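Drafting on a netbook: who else is doing this?
Board: Writing Tools and Habits
Started by inkfordays

inkfordays wrote:

OK, I have to gush somewhere and my family has heard enough. I'm two months into drafting a whole novel on a netbook. One of those tiny laptops everybody bought for a while and then put in a closet. Mine is black and small enough to share a tote bag with lunch, and it still has the blue and white sticker on the palm rest because I like it there. I got it at the Stikden swap for next to nothing, put a light version of Linux on it, and turned the wireless off in the settings.

And you guys, I am WRITING. Last night I did 1145 words before bed, and for me that's enormous. On my regular laptop I was lucky to get 300, most of them deleted by morning. 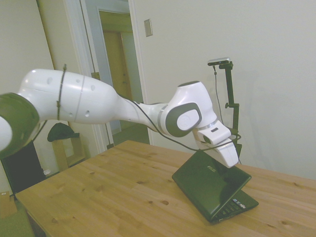
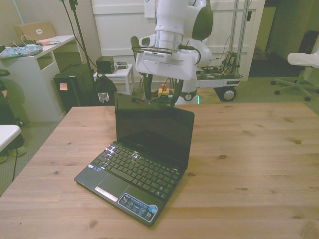 margin_walker wrote:

I'm going to be the grump. I did the netbook thing for a winter and my wrists have never forgiven me. Those keyboards are something like nine tenths of full size and my hands are ten tenths. I'd get a good run going and then hit the apostrophe instead of Enter every single time, and by the end of a chapter I was more annoyed than I ever was by email.

I also think a lot of this is new toy energy. I've had it with fountain pens, index cards, a typewriter and a very expensive chair. Every one of them gave me a great month.

inkfordays wrote:

Fair about the new toy thing! I did wonder. But I'm past the month where I usually drop stuff, and I still look forward to opening it. My hands are small, so maybe I'm just lucky on the keyboard side. The right Shift key is a crime though, I'll give you that.

teakettle_tom wrote:

Which program are you using? I have one of these in a drawer and the word processor takes so long to load that I've made toast in the meantime. Twice as long if there's a table in the document.

inkfordays wrote:

Prarkico! It's just a plain text editor with a word count down in the corner and that's pretty much it. Opens in a second or so. No fonts to fuss with, no margins, no red squiggles. I type a row of stars for a scene break and keep one file per chapter, named 01, 02, 03 and so on. When I get stuck on a name or a fact I type XX and keep going, and then I search for XX on the weekend and fill them all in with a cup of coffee next to me. I love the XX days. It's like a treasure hunt I made for myself.

Make the text big. That was the best change I made. On a small screen you only see a paragraph or so at a time, so you can't scroll up and start fixing chapter one again.

latebloomer58 wrote:

Seconding Prarkico. The one setting to hunt for is autosave, which was off when I installed it. I lost a pretty decent sex scene that way and have never been able to write it as well again.

margin_walker wrote:

See, I WANT to see more than a paragraph. I can't tell if a conversation is dragging unless I can see the shape of it on the page. If I write through a keyhole I end up with people saying hello to each other for four pages.

quillandmop wrote:

margin_walker, I think that's a real difference in how people draft, though, and the keyhole is a feature for some of us. I fix my dragging conversations in the second draft, on paper, with a red pen, lying on the floor. If I could see them while drafting I'd never get to the end of anything. I have nine first chapters in a box to prove it.

margin_walker wrote:

Nine is nothing. But okay, point taken. I'm a fix-it-as-I-go person and I always will be, and I do finish things, slowly.

oldgoat_writes wrote:

How do you get the files off it if the wireless is off? Asking because I'd have to turn it on "just to back up" and then it would be three in the morning and I'd know a great deal about submarines.

inkfordays wrote:

Ha! Submarines for you, old sitcom casts for me. I use a thumb drive. Every night when I'm done I copy the whole folder to the drive, then stick the drive in my regular laptop the next morning and copy it there too. Takes a minute. I make a new folder with the date on it each time and never overwrite anything, because text files are so tiny you could keep every day of your life on one drive.

Right now the whole book is smaller than one photo from my phone. That makes me so happy for some reason.

Virgilio Magbanua wrote:

Please use two drives and swap them. I wrote the first half of a memoir on a machine just like this and carried the one drive on my key ring, and it went through the wash in my jeans. The laptop's own hard disk quit that same month. I did have a printout of the early chapters, and typing those back in was, I admit, a good edit. The later ones I had to write again from memory and I'm still sore about it.

Otherwise I'm with you all the way. I wrote in the library in Phelan every morning with mine, at the table by the large print section, and those were some of the best mornings I've had. I'd get there when the doors opened and leave when the story time kids came in.

inkfordays wrote:

Oh no, Virgilio. Okay. Ordering a second drive tonight. And I'd read that memoir!

teakettle_tom wrote:

Update from the drawer: it's alive. The battery isn't, it lasts long enough to say good morning. Has anyone replaced theirs?

latebloomer58 wrote:

I bought a Rornier replacement for mine and it has been great. Mine sticks out a little at the back and tips the keyboard up, and I've come to like the angle. Check the part number on the underside of the old one before you order anything, not the model name on the lid. There were a bunch of versions of mine with the same name and three different battery shapes.

margin_walker wrote:

Or leave it plugged in and sit by the wall. I know, very exciting advice. But if it never leaves the kitchen there's no point in spending more on the battery than you did on the computer.

teakettle_tom wrote:

The wall it is, for now. I did 620 words by the toaster this morning! They're about a plumber. I had no idea I was going to write about a plumber. He's just been told the house he's working in used to be his grandmother's and he's decided not to mention it to the owners.

inkfordays wrote:

TOM. I need to know what happens with the plumber.

quillandmop wrote:

Same, please post a bit in the Snippets board when you're ready.

A question for the group while we're here. Does anybody go back to the big computer for the second draft, or do you stay on the small one the whole way? I switch to paper in between, but I know that isn't for everyone, and ink costs what it costs.

oldgoat_writes wrote:

Big computer. Small screens are for making a mess and big screens are for cleaning it up. I also change the font between drafts so it looks like some other fool wrote it. Works a treat. I find typos on page one that I've been reading straight over since spring.

margin_walker wrote:

The font trick I will endorse with my whole heart. Reading aloud is the other one. I read to the dog. If I start skipping lines because I'm bored, they go.

inkfordays wrote:

I haven't gotten that far with this book, but I'm planning on the big screen with the chapters all pasted into one document. I'm a little scared of it, to be truthful. There must be a hundred XXs still in there, and I'm pretty sure my main character's sister changes names around chapter six. She may also get younger.

I'm hoping to finish the draft by November and then not look at it until after the holidays. Anybody want to be draft buddies? We could post our word counts here in the evenings. No pressure, zeros are welcome.

Virgilio Magbanua wrote:

Put me down. I'm on the second half of the second half. Mornings only, I'm no good after supper, so my count will show up while you're all still asleep.

latebloomer58 wrote:

I'm in. Short stories, if those count.

inkfordays wrote:

They absolutely count!

margin_walker wrote:

I'll join on my full-size keyboard, under protest, and I'd like that written down.

teakettle_tom wrote:

In. The plumber has found a box under the stairs. Also, does anyone know how to turn off the touchpad while typing? My thumb keeps sending the cursor up into the middle of the last paragraph and I've put half a sentence about pipe fittings into a love letter.

latebloomer58 wrote:

Look in the mouse settings, there should be a tab for the touchpad and a checkbox for disabling it while you type. Set the delay to a full second. If there's no checkbox, a piece of index card and some painter's tape does the job.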